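Clemoten Marking Tape, Navy

I went through a lot of tape before I settled on stocking this one. Masking tape faded on me, the shiny vinyl stuff left goo all over my craft table, and painter's tape kept curling up by lunchtime. Then my friend Precious Joubert handed me a half-used roll of Clemoten and I've been selling it (and hoarding it!) ever since.

I use it to split a big tabletop into zones – one for cutting, one for gluing, one for whatever I'm supposed to be finishing that day. It's a dark navy, so it shows up nicely on tan, brown and pale tops. On black I'd go with the yellow from Strickland instead, which I also carry.

You can tear it by hand. Fair warning, a hand-torn end comes out ragged, and a ragged end is the first bit to lift. If you care how it looks, use scissors or a craft knife and then run your thumbnail along the last inch. I mostly don't bother on my own table, but for the classroom sets I cut every end.

For a long straight line, stick down one end, pull the roll all the way across the table, and lower the whole length in one go. Don't pat it down a bit at a time or it'll wander. Angles are fine too, and you can run one strip right over another – it sticks to itself just as well.

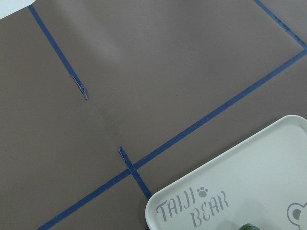
Wipe the table with a barely damp cloth first and let it dry. Crumbs and glue dust are what ruin the grip, and I say that as someone who eats at her workbench. When you want it off, peel low and slow, back over itself.

Rolls come singly or in packs of 3. Teachers, message me before you order a big batch and I'll put the rolls in one box so you only pay shipping once. Orders leave my place in Mitholm within 2 working days.

Questions about colors or widths? Just write to me, Nayeli Espinoza, through the contact form.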